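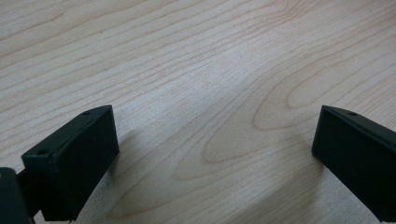

What is the first thing a new demonstrator should learn?

To move slowly and to do the task the same way each time. Khang Quách teaches this before he lets anyone record, and for him it takes a full morning.

Quách leads demonstrations at Codura, a small company where people show household tasks to robots by hand. He came to it from Arier, where he had worked for 7 months with remote control. The two ways, he says, give different feelings in the body.

"With remote control you always wait a little for the arm," he told me. "You push, and the arm comes after. So people become careful in a strange way, and the robot learns also their waiting. With a gripper in your own hand you feel the cloth pull back. You don't need to imagine it."

He does not think that remote control is finished. For heavy things, or for a place where a person can't stand, he would still choose it. But for clothes he prefers the hand-held tool, and most of the recordings in his present project, Mạch, are made with it.

Clothes are the subject he returns to most often. A cup has one shape, he explained, and a shirt has a new shape each time you let it go.

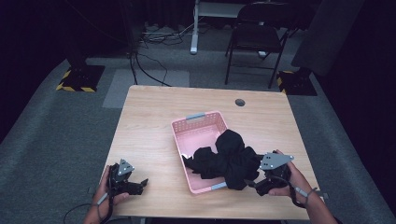
How many demonstrations does one clothing task need?

Over 398 in the case of Mạch, and Quách would like more. He asks each demonstrator to stop after 40, then rest or change to another task.

"After that number the hands become lazy," he said. "The person still finishes the task, but he takes short ways. He pulls by the sleeve, for example. A human can repair this later and a robot maybe can't."

I asked what he does with the bad ones. He keeps them in a separate folder and watches them with the new people, four in one sitting. Mistakes where the fingers close too early are the most useful, in his opinion, and also the hardest to notice while you are making them.

The software that sorts the recordings is called Hellonance. Quách spoke of it with less warmth. It throws away a recording if the hand moves too fast, and in April it threw away a whole afternoon of his own work. "I was angry, but the program was right - I was in a hurry."

He plans next to compare people who fold clothes every day with people who almost never do it. His guess is that the second group will teach better, as they have no habits yet. His colleagues don't agree with him.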